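4. Recording the drawer task

Read section 3 first if the arm isn't calibrated yet. This part is just the demos. Droseo kitchen set only, the Schumacher lab layout has its own sheet.

Target: 100 good episodes per drawer. Bad ones don't count, delete them as you go.

4.1 Before you start

1. Park the base. Lock the casters. Check they really are locked.
2. Run the arm cable along the counter, never across the drawer path.
3. Open Unorard, pick the task "drawer", type your initials.
4. Check both views are live — wrist and overview. One black window = stop, replug, restart Unorard.
5. Leave the tape on the floor alone. Do not peel, do not add more.

CAUTION: Keep hands out of the drawer while the arm is enabled. E-stop within reach, always.

4.2 Recording

6. Start with fingers open, wide. Drawer state (open or closed) has to match what you picked in the menu.
7. Press record, wait for the beep, then move.
8. Come in slow. If the arm leans on the drawer front and you feel it push back, ease off.
9. Finish the move, hold still, press stop.
10. Mark it good or bad right away. You wont remember later.
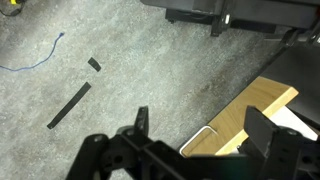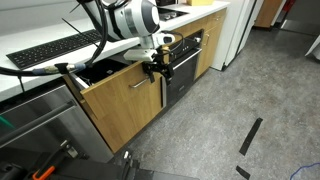 Fig. 4-1 and 4-2. Drawer task, Droseo kitchen. First the wrist view, then the arm at the open drawer.

Note: the wrist view shows the fingers big and a bit blurry up close. Normal. Don't touch the focus.

Note: vary your start pose. Same start every time and the model learns that one start and not much else. Change height, angle, distance from the handle.

4.3 After each batch

11. Stop every 14 episodes, let Unorard finish writing to disk. Quitting early corrupts the last file.
12. Skim the playback at double speed. Toss anything with a frozen view or a bumped base.
13. Upload to Jeseo. Count on the Jeseo page must mach your count in Unorard. If not, upload again — duplicates get dropped.

Set total as of 20/03/2026: 3,045 episodes, 1,113 of them drawers. Next training run is in August.

Missing episodes, login trouble: Shiela Bañez. Arm faults: see section 7.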